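Foam pads on a two-arm bench cell – how often do you swap them?
Forum: Small Cells and Bench Arms

skinex_refugee
Two arms, one marble-look tabletop, all four fingers padded in dark gray foam. The job is handing small electrical bits from one arm to the other. After 206 handoffs the foam has gone fuzzy and plugs have started tilting in the grip. I re-zeroed the grippers, which made me feel better and changed nothing else. Wrist view with a plug adapter held over the other gripper:
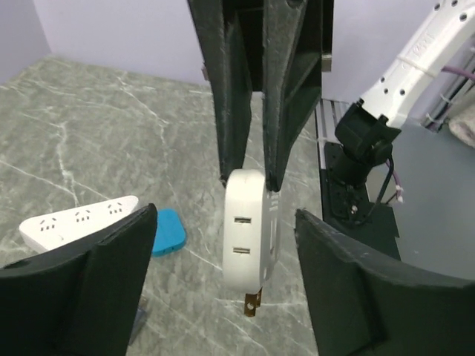 Deák says to leave the foam alone and drop the closing force first. Fuzz is cosmetic, and a pad squeezed flat will tilt anything.

wovomlow
Disagree with Deák. Fuzz sheds, and then you have lint on the table and a finger that's thicker on one side. I change all the pads on an arm together, every November, whether they beg for it or not.

skinex_refugee
Once a year? Mine would be felt slippers by March.

Jocelyn Dufour
Check whether both fingertips stop at the same height before you blame anything. I spent 5 evenings on force settings and the cure was 2 loose screws behind one finger. Very educational evenings.

iteditz
Seconding the screws. Also clean off the old glue completely. New foam on old glue is how you get a ramp.

wovomlow
Fine, screws first. Then change the pads.

skinex_refugee
Screws tonight, force tomorrow, pads if I lose. Anybody have a glue remover that doesn't eat the plastic?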